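January -- checked and written by Berenice Magaña

We use cookies to remember your settings. Accept | Manage

Work shoes and mats: monthly check, Vodstead site

Please go through the points in order and write your comment under each one. If you are not sure, write "not sure" and ask Rodrigo Aguiar. Do not leave an empty line.

1. Shoe store
Shelf labels readable: yes.
Sizes in the right place: no. Two pairs of 38 were lying with the 41. I have moved them back.
Comment: the list on the door is still the old one, with 27 pairs. Rocío Mendoza will print a new one.

2. White shoes, outside
Look at the toe first, then the rim all the way round, then the sides. A small scratch is fine. A crack is not fine, also when it is short.

Comment: I looked at the white moulded ones from the toe end. On the one below the rounded rim has a smooth line, and the raised band inside it follows the same curve.

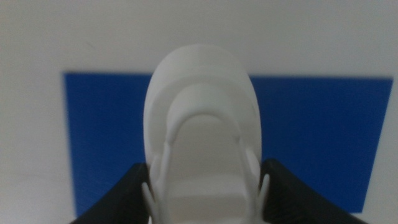 3. White shoes, inside and sole
Footbed clean: yes, except pair 14 -- it has a brown mark at the heel which does not go away with normal soap.
Sole pattern deep enough: yes for most. Pair 9 is almost flat and I have put it in the box for replacement.
Comment: please do not take shoes out of this box again. It happened in the last check also.

4. Washing
Water and soap changed before each group: yes.
Shoes dried with the opening down: partly. The rack is too small when both shifts wash together.

5. Mats at the door
Corners flat: no, the left one comes up. Taped for now.
Comment: Aivar Lukoševičius asked for a new mat, 300 cm long. No answer yet.

Result: passed with comments. Points 3 and 5 must be looked at again before the next check.

Contact: Yatziri Bautista, extension 375 | © Distari | Back to top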